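The Small Stuff, 500 Times Over
by Jelle Maes

Ask Pieter Vanhove what a robot needs to learn and he won't start with factories. He starts with the bathroom sink. His project, Prastum, is collecting examples of people doing the dull little jobs of the morning, and he talks about them the way other people talk about mountain climbing.

I spent a day with his team and came away completely hooked. The idea is wonderfully simple: a person does the task with a gripper in each hand, a camera on the head records what they see, and the patterned cubes on the grippers let the software work out where each one is at every moment. Do that enough times and a learning system has something to copy.

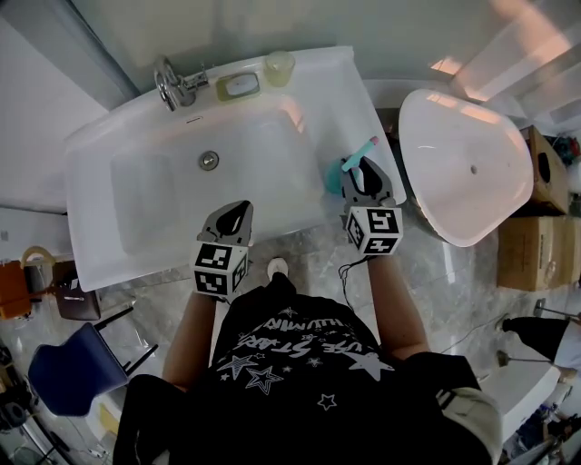
Toothbrushes are harder than they sound. They're thin, they roll, and they can be picked up at a dozen angles, most of them bad for whatever you want to do next. "You find out how much your fingers were doing for you," Vanhove told me. I believed him after my own first try, when I chased one along a ledge for what felt like a full minute (it went into the recording too!).

The target for this task is 500 examples, and the count stood at 327 when I visited. Vanhove doesn't want them all alike. Cups get moved, brushes get swapped, and the 6 people on the roster each have their own way of reaching. Fumbles stay in as long as the person recovers, and those are the clips he likes best.

In June the team moves on to folding towels. Vanhove has already started practicing at home, and he says the corners are terrible.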